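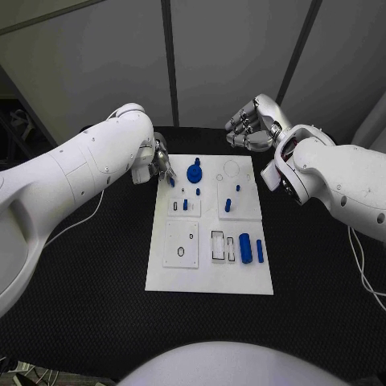 September, bench 2, started 9.15

Carrying on from Ronaldo's note about the left hand drifting. He had it landing low on the small blue pegs after the weekend move and put it down to the new mat. I don't think it's the mat. The mat is the same thickness as the old one, I put the calipers on both.

Checked first:
Board position against the corner marks. Fine.
Table bolts. One at the back was a quarter turn slack, nipped it up.
Head camera bracket. Tight, lens wiped.
Left wrist. Small amount of play when you rock the hand by hand with the brakes on. Right wrist has none that I can feel.

So the play is the likely cause. Took the left hand off at the flange. The 4 screws came out easier than they should and there was no trace of threadlock on any of them. Cleaned the threads, new threadlock, put them back crosswise in two passes. Play gone. Left it to cure over lunch before moving anything.

The Rahimi sheet says to redo the hand offset any time the flange has been opened, so did that after lunch. Ran the touch-off routine on the gear shaft, since it stands up on the left side and is easy to get the fingers round. Old height offset was 4 mm out compared with the new one, which fits with what Ronaldo was seeing. Saved as brakelora_left_252. Please don't load anything older than that on this cell, the old files are still in the folder and look almost the same in the list.

Right arm: not touched mechanically. The wrist housing is still partly open. Please watch the cables under that arm when it goes out to the far side of the board. They hang lower than I would like and if the arm comes back quickly they could drag over the pegs. I have asked Grusidow for longer clips, no date yet. Until then keep the right arm at 66 per cent speed or less. Right hand should be parked in a fist above the board while the left one is working, not out to the side, or the two elbows get too close on the way home.

Board layout is Banafsheh's, with the slotted plate on the left and the oval hole plate nearest the robot. The two thick and thin cylinders start lying down on the right of the outlined frames. If you swap the plates round, change the layout number in the task file as well. I lost most of an hour to that last month.

14.40, slow approach on the left hand over the small peg at the top left corner. Stopped it above the peg and looked from the side with a torch. Fingers come down either side of it and the gap looks even to me. Previously the inner finger was nearly on top of it.

15.30, set off 100 approach and retreat cycles with no gripping, only to see if the offset holds as the joints warm up. Finished without a stop. Repeated the touch-off afterwards and the figure had not moved enough to bother with.

Still to do:
Gripping runs on the left. Banafsheh to do these tomorrow if the cell is free.
Check the right flange for threadlock too. If the left one was dry I would expect the right to be the same, they were fitted together.
Order more of the Mavetti hex keys, the small one is rounding off.
Tie up the cables on the floor at the left corner, I caught my foot in them twice.

Shut down 16.50, both arms in park, brakes on, air off at the wall.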